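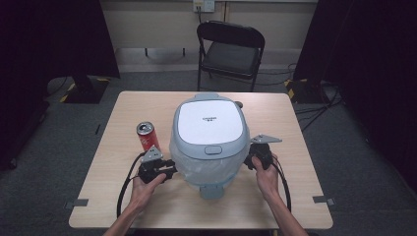
Jacqueline Marty reckons you could do this job for a year and still get surprised by a lid. She told me so about a minute after I walked in, when I'd barely put my bag down, and then she handed me a pair of grippers and said to mind the cables.

I was at Radcombe for the day to see how the Tanduleo project is getting on, and the short version is that they've just passed 870 recorded examples of everyday kitchen handling. The target for this stage was lower than that, so people were in a pretty good mood (there was cake, sadly mostly gone by the time I arrived).

If you missed my earlier bit on them, Tanduleo is trying to teach a two-armed machine to cope with ordinary household gear. The part I find fun is that there's no robot doing the work at this stage. A person holds a gripper in each hand, goes through the job, and everything gets recorded for the learning system to chew on later. Open it, close it, turn it, lift it, put it back where it was. Then do it again with the thing shifted a bit to the left.

Rice cookers are the current favourite. Modupe Effiong, who plans the sessions, likes them because there's a latch to press and a rounded body that doesn't offer much to hang on to. Put a plastic bag around one and it's a whole different job, she says, and the bag never sits the same way twice! Of the 870 examples, 428 involve some sort of bag or wrapping, and those are the ones the software people keep asking for more of.

I had a go myself. My first try took 40 seconds and I'm told a practised hand does the same task in far less. You lose all the feeling in your fingertips, so you find yourself leaning in and squinting at the tips of the jaws like you're threading a needle. By my third go I'd stopped trying to be quick, and that was apparently the right idea. Slow and steady recordings are easier to learn from, and a fumble is fine as long as you recover from it and carry on. They keep the fumbles, by the way. I'd assumed those got binned.

Not everyone is sold on chasing big numbers. Sinéad Geraghty would sooner see fewer recordings and a wider mix of objects, and she has been saying so since the start. "We've got one colour of cooker and far too much of it," was how she put it to me over tea. Modupe doesn't entirely disagree, and the next batch is meant to bring in four more appliances, including a kettle that everyone seems to dread.

The recordings go off to Nkechi Okeke's group at Grolliline, where they get checked and labelled before any training happens. Nkechi's team sends back notes on whatever wasn't usable, and the usual complaint is hands drifting out of view near the end of a task. I did that twice.

A first trial with the trained system is pencilled in for October. I've asked to come back for it, and Jacqueline said yes provided I do another hour on the grippers first. My forearms are still sore, but I've said I'm in.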